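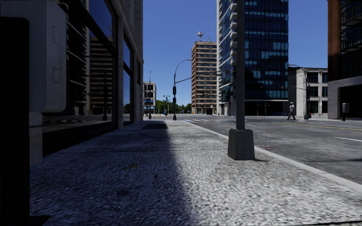

Dradcombe still has 17 payphones. Down from 354, and that's going by the council's own list, which was last updated in October. Most take cards only. One takes nothing. You used to know them by the smell and the queue, now it's the dotted outline of a handset on the side of a grey housing and people walk straight past. Rang my mum from the one on Tindall Street every Friday, 5 o'clock, reversed charges.

Skollholm kept theirs – nearly 100 calls a month, mostley to taxis and the surgery. No mobile signal past the harbour, so no arguement there.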